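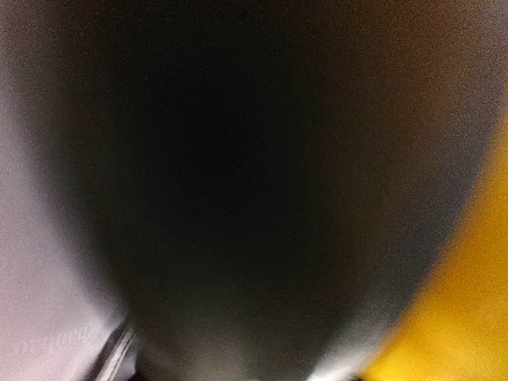 My sister-in-law Halima has decided that she won't be ironing by the time she's 60, as a machine will be doing it. I said I'd believe it when one could find the other sock.

I've read three articles this month promising a robot that does the housework, and every one of them goes quiet at the same spot. Folding a towel, fine, if the towel is laid out flat first. Who laid it out? Wiping a table, fine, if you've already cleared off the post, the keys and half a piece of toast. The clearing is the chore. A wipe takes me 40 seconds.

Olumide works at a packing firm in Nindville and tells me much the same about the shop floor. They have a machine that seals boxes beautifully, almost 380 an hour, and a person stands next to it all day turning round the ones that come down the line crooked. He doesn't expect her to be replaced soon — the last trial, in January, was packed up after a fortnight.

I do own a robot vacuum. I pick up the rug for it, lift the chairs for it and fish it out from under the sofa. I suppose it does the bit in between.

Halima says I'm being mean and it's early days. Perhaps. She still brought her shirts round on Sunday's leftovers run, and I still did the collars.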